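Ticket: Constituency casework inbox, auto-reply stopped
Opened by: Anikó Csonka, MP's office
Assigned to: Ravindran Krishnan, Findivis support
Opened: Tuesday, February 9, 2021

Constituents writing in about grants for the self-employed get no acknowledgement. Mail does arrive. Files attached.
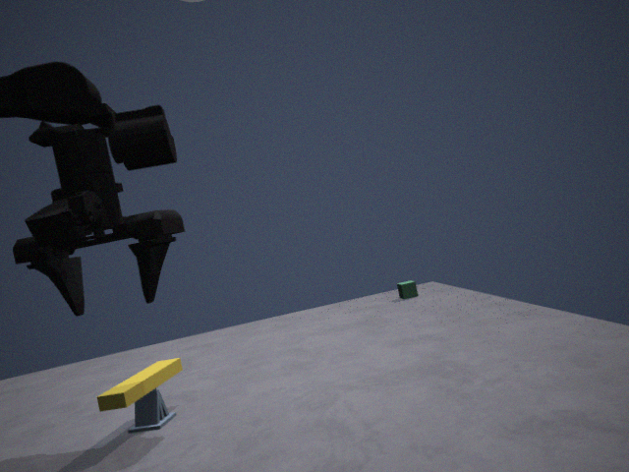
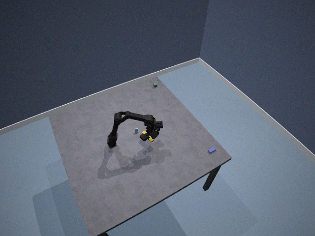

Krishnan: Auto-reply is capped at 200 a day. You passed that before lunch. Has a campaign email gone round?

Csonka: Yes, the furlough one. Most are the same letter with a different name at the bottom.

Krishnan: Cap raised to 4000. Please send a test from an outside address.

Csonka: Reply came after 60 seconds, but it still gives the July surgery dates.

Krishnan: Old template. Shobha Rai has edit rights, I don't.

Rai: Dates taken out, phone surgeries only for now. 2 test replies received, both correct.

Status: open until the morning post has been checked.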